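How Shops Decide Where Things Go

Have you ever gone into a shop for one thing and come out with two? It happens to most people. Part of the reason is the way the shop is set out. The job of arranging goods so that people notice them is called merchandising, and shops spend a lot of time on it.

Start at the front door. When people walk in, they usually need a few steps to slow down, look about and put away their phone or umbrella. Many shops leave this part fairly clear. The first big display often stands a little further in, where shoppers are ready to look at it.

Next come the shelves. Goods at eye level are the easiest to see, so shops often put the things they most want to sell there. Heavy items, such as big bags of pet food, tend to go near the floor. Your eye level is lower than a grown-up's – and shops know that too. Look at where the sweets and comics are next time you go.

Everyday food like milk and bread is often kept towards the back. To reach it, you have to walk past a lot of other shelves.
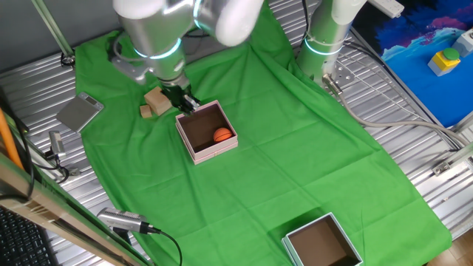
Why do some shops put a few things on the end of an aisle?

The end of an aisle is passed by more people than the middle, so goods placed there get seen more often. Shop workers call this spot an end cap, or a gondola end. Sometimes the goods on it are on offer, but you should still check the price against the ones on the ordinary shelf.

A shop that changed its mind

Han is a toy and gift shop in Codstead. It belongs to Huiling Han, and it sells 3,098 different products, from rubbers to rocking horses. In July she moved the jigsaws from a low shelf in the corner to a table near the middle of the shop. The month before, she had sold 15 of them. The month after, she sold 176.

Nothing else about the jigsaws had changed. They had the same boxes and the same prices.

The plan on the wall

Large shops don't leave this to chance. They use a drawing called a planogram, which shows exactly what goes on each shelf and how many go side by side. The word is made from "plan" and "diagram". Bernadette Duggan draws planograms for Sternent, a chain with nearly 183 shops. Each shop gets a copy, and the staff follow it when they fill the shelves.

Plans change with the time of year. Sun cream and paddling pools come forward in summer, and school bags take their place before the autumn term.

Try it yourself

Draw a plan of a small shop with one door, one till and four sets of shelves. Choose ten things to sell and decide where each one goes. Then ask a friend to trace a path through it with a finger, looking for a birthday card. Which of your goods did they pass on the way?

Words to know

Display – a group of goods set out for people to look at.
Aisle – the path between two rows of shelves.
Till – the place where you pay.
Planogram – a drawing that shows where goods go on the shelves.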